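Home Projects Reports Studio Notes People

Scuff: a wall cleaning and repainting project
Kaiwen Qin, second-year interiors and materials

I picked the wall because I was tired of looking at it. Most people in my year went for a chair or a lamp, and there are some gorgeous lamps coming (go see them!), but my project is a white wall in our shared workroom and the marks on it. My tutor, Ermelinda Amaral, asked me twice whether I was sure. I was pretty sure.

The question I started with in November was simple enough: how do you get marks off a matte white wall without making it look worse? Anyone who has rented an apartment has met this problem. You see a little smudge, you rub it with a damp cloth, and now you have a shiny patch the size of a dinner plate that shows up every time the sun comes in from the side. Matte paint hides bumps and bad plastering beautifully, and then it holds on to every fingerprint you give it.

My first job was to sort the marks into kinds. I didn't want a huge system, so I ended up with specks, smudges, streaks and smears. Specks are small and dark with a hard edge. Smudges are soft, and they often sit right next to a speck, as if somebody had a go at it with a thumb. Streaks are short and dark and tend to come in little clusters. Smears are the gray ones, faint and spread out, and they're the ones that drove me up the wall (sorry), because you can only see half of them from any one spot in the room.

I also got interested in the color of the wall, which I had been calling "white" for a year and a half without thinking. It isn't one white at all. Depending on where you look it goes from a cool, slightly blue white to something warmer and grayer, and that matters a lot when you're trying to decide whether a pale patch is dirt or just the light.

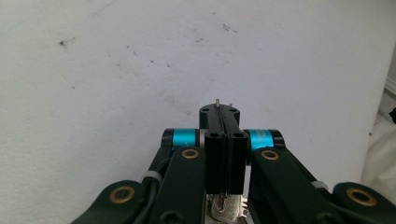
So before touching anything I made myself a rule that a mark only counted as a mark if I could still find it in the morning and again in the late afternoon. That knocked out a good number of my smears. It also meant I was in the workroom at strange hours, and I'd like to thank everybody who stepped around me while I was standing with my nose against the paint.

For the cleaning tests I didn't use the real wall. I painted practice boards with a matte emulsion called Medivley, which the supply store sells in small cans, and left them for 16 days. Then I dirtied them on purpose with soft pencil, shoe rubber, a greasy fingertip, a bit of charcoal and the corner of a black plastic crate. The crate was the best of the lot -- it leaves a mark that looks exactly like the ones people complain about.

I tried four ways of cleaning: a dry art eraser, a barely damp cotton cloth, the same cloth with one drop of dish soap, and a melamine sponge. I gave each one up to 200 light strokes and stopped sooner if the mark was gone. I counted out loud and lost my place more often than I'd like to admit.

The eraser was great on pencil and a bit hopeless on grease. It also did well on crate marks if I went slowly and kept cutting a clean edge on it. The damp cloth was fine on fresh marks but dragged the charcoal sideways into a gray cloud, so please don't do that. Soap got the grease off and left a faint tide line where the damp part stopped. The melamine sponge took off everything, including the matte. After a minute or so of rubbing I had a lovely polished oval, and no amount of looking at it from the front made me feel better, because from the side it glowed.

I was honestly expecting the sponge to win. It's what everyone recommends, my aunt included, and on satin paint it may well be the right choice. I didn't test satin, so I can't say.

The second half of the project was touching up. I wanted to know if you could dab fresh paint over one small mark and have it disappear. I bought a second can of Medivley and tried three applicators -- a small artist's brush, a scrap of foam and a mini roller. The brush left a flat little island. The foam was better, and if you dab and then feather the edge with a nearly dry piece it's hard to find afterwards on a board. The roller gave the closest texture but it's silly to use one on a speck, as you end up painting an area many times bigger than the thing you're hiding.

Then there's the aging problem. New paint on older paint reads as a different white, even from the same can. I left two of the boards in the window for the whole spring and kept their partners in a drawer, and the window pair drifted warmer. It isn't much. You'd never see it on one board alone, but put them side by side and it's there.

I kept my notes in a spreadsheet that grew to 572 rows, most of them very boring. Skellance, the paint shop that gave me offcuts of board, asked for a copy, so somebody out there now owns a great deal of data on shoe rubber.

What would I do differently? I'd start the window boards much earlier, for one thing. I'd also use a proper side light from the beginning. I spent weeks judging everything from straight ahead with the ceiling lights on, and a cheap desk lamp held flat against the board showed me more in one evening than all of that. And I'd borrow a gloss meter instead of relying on my own eyes and whichever roommate happened to be passing.

My advice, for what it's worth: use the eraser first, in short strokes and with a clean edge. Go to the damp cloth only for fresh marks, and pat. For a stubborn speck, dab with foam and feather it. If the wall has smears all over, skip the spot fixes and paint it corner to corner, as a patchwork of small repairs bothers the eye more than the smears did.

The boards will be up in the corridor until 20th June, with a lamp on a string so you can try the side light yourself. Please do touch them! The bottom row is there for exactly that.

Filed under: Student Reports / Surfaces and Finishes

Contact the studio office | Copyright Tudix Student Projects | Back to top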